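The Second Life of Shop Scrap

Müzeyyen Yazıcı buys wood that other people have already paid to get rid of. Her shop, Zirkness, takes offcuts from cabinetmakers and flooring crews, sorts them by thickness, and glues them up into tops for desks and benches.

She started in June with a borrowed planer and 500 pounds of maple ends. Most of the first batch went into the stove. The strips had come from heated shops and damp garages alike, and the tops cupped within a month. Now every load sits on open racks until the moisture readings match.

The gluing is quick. Flattening takes most of a day, and sanding takes another. A finished top sells for $1,141, legs not included. Wian Gumede, who handles deliveries, says buyers ask about the color first and the weight only when they see the stairs.

Knots used to be cut out. Customers kept asking for them, so they stay in if they are tight and sound. Loose ones get filled or go in the scrap bin.
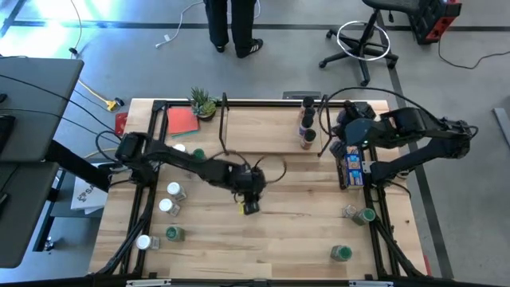

Does a top made from mixed strips need special care?

It needs the same care as any other wood top: a coat of oil when the surface looks dull, and spills wiped up before they soak in.

Yazıcı oils her own bench twice a year. She has a waiting list now, and a second set of clamps on order.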